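Goron Community Help > Conveyors and Material Handling

Square parts sitting at an angle on a small belt conveyor

Asked 15 May 2018

Our training facility operates a bench-height belt conveyor with a dark green belt and aluminum side rails. It was purchased secondhand from Wyss and arrived without a manual. The part we handle is a white square block with a round hole through the center. A blue bin stands below the near rail.

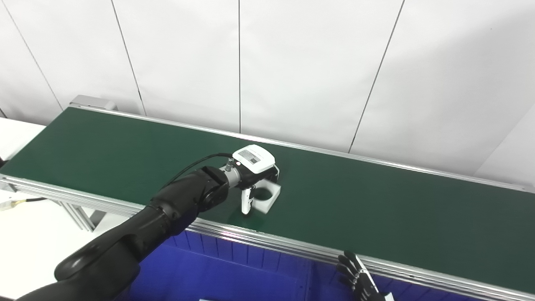
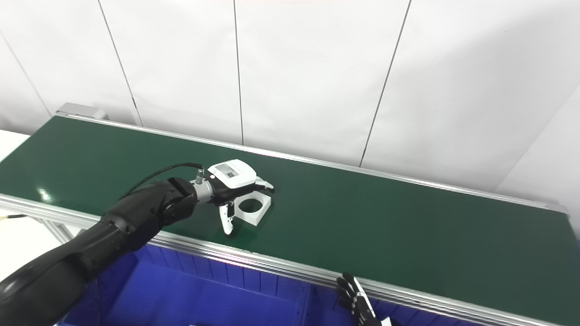

The difficulty concerns alignment. Blocks are placed square to the rails at the infeed end, yet many have turned slightly by the time they reach the pick position. In a trial of 99 blocks, 40 were out of line by more than 3 degrees. Belt speed was the same throughout. We have wiped the belt with a damp cloth and observed no change. The far rail is close to a wall, and access from that side is limited.

We would appreciate advice on two points:
1. Should belt tracking be adjusted before guides are fitted?
2. Is there a recommended clearance between guide and part?

3 answers

Answer 1 -- accepted
Please check tracking first. Run the belt empty for several minutes and observe whether it moves toward either rail. If it does, adjust the tail pulley in small steps, a quarter turn at most, and allow the belt to settle between steps. Guides fitted over a wandering belt will tend to mask the fault and wear the belt edge.

Once tracking is satisfactory, a pair of low guides may be attached to the slots in the side rails, provided your rails are of the slotted type. Set them wide at the infeed and narrow them gradually to the width of the block plus 1 mm per side. Keep the guides lower than the top of the part so that it can still be gripped. Short guides clamped to the near rail are easier to maintain where a wall restricts access.

Answer 2
We had the same trouble with a Zeltus unit. New belt fixed it.

Answer 3
The accepted answer is sound. I would add that the manner of placement should be reviewed. A part released with one edge touching first will often turn as the belt takes hold of it -- the effect is greater with light parts. We lowered our release height in September and saw fewer turned parts, although guides were still required. Evon supplies a guide kit, but plain plastic strip cut to length has served us equally well. Please isolate the drive before fitting either.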